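Drandum Two-Arm Tabletop Kit: Evaluation Summary
Speaker notes, 18 Mar 2019
Prepared by the Equipment Review Office, Tamura Technical Institute

Slide 1. Opening

Good morning, and thank you for attending. The purpose of this talk is to report on the Drandum kit, which Gullby has offered to the Institute under a one-year service agreement. The talk runs for 31 minutes. Please hold questions on price until slide 6.

(Pause. Confirm that the back row can hear.)

The review was limited to table work with household objects. We did not consider heavy loads, outdoor use or food handling. Departments with those needs should speak with us separately.

Slide 2. What is on offer

The kit supplies two arms, each with a gripper, and the software to run them as a pair. Gullby delivers and installs the arms, and the Institute provides the table and the floor space. A basic set of tabletop objects is used for acceptance: a tray, a cup, play food and similar small items.

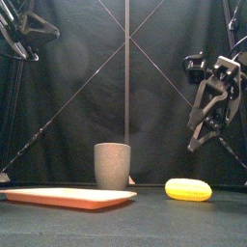 Acceptance takes place on our premises and must be signed by both parties. The contract calls for 50 consecutive trials on each listed task, with no change of settings between trials. We asked for this wording. The first draft let the installer adjust the grip force at any time, and a result obtained in that way would be of little use to a teaching department.

(If asked: the task list is Annex B, and it can be changed by written notice until June.)

Slide 3. Close-range view and grasping

Each arm can be ordered with a small camera near the gripper. The overhead or side camera gives the general layout of the table, and the near camera supports the last part of the approach. Our reviewers consider the near camera necessary and recommend that it be written into the order -- it is listed by Gullby as an option.

A toy ear of corn is a fair test piece. It is longer than it is wide, its surface is bumpy, and the fingers have to be placed on either side of it. Operators should judge the approach from the near view and should leave clearance on both sides before closing.

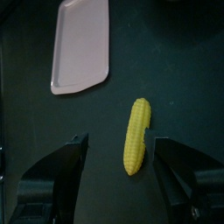 Slide 4. Working with two arms

The case for buying a pair depends on tasks in which both grippers share a small area. This calls for careful setup. The software from Bruvari lets the operator define a zone that only one arm may enter at a time, and the zone can be switched off for joint tasks. Switching it off requires a supervisor's key.

Small, flat items remain the hardest class for any gripper of this type. Departments that plan to use them should ask for extra training hours.
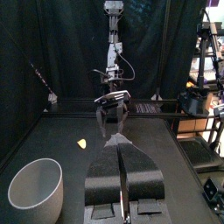 Both grippers at the center of the table, seen from the near arm.

(Allow a moment for the audience to look at the slide before moving on.)

Slide 5. Soft and rigid objects

The order of objects matters in a trial plan. A cup keeps its shape under the fingers and a sponge does not, so the two should be scored on separate sheets. We also advise that the starting layout be recorded before every trial, with the arms raised clear of the table.

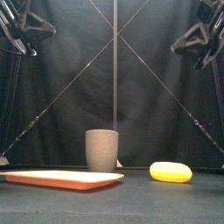 Scoring sheets are kept for the life of the agreement. The service desk at Gullby will accept a fault report only when the sheet number is quoted, and departments should name one person to hold the file. Replacement finger sets are included up to the limit stated in Annex C. Further sets are charged at list price.

Slide 6. Cost and terms

The yearly service fee is 1094 dollars per pair of arms. It covers two site visits, software updates and telephone support during business hours. Gullby has offered a reduced fee of 1000 dollars to departments that sign for a second year -- this offer is in writing and is attached to the handout.

Travel outside the two visits is billed separately. Damage caused by a collision between the arms is covered only if the shared zone was active at the time.

Slide 7. Recommendation

The Review Office recommends approval with two conditions: that near cameras be included on both arms, and that the trial wording in Annex B remain as drafted. Requests for a viewing should be sent to the Review Office in writing.

(Take questions. Handouts are by the door.)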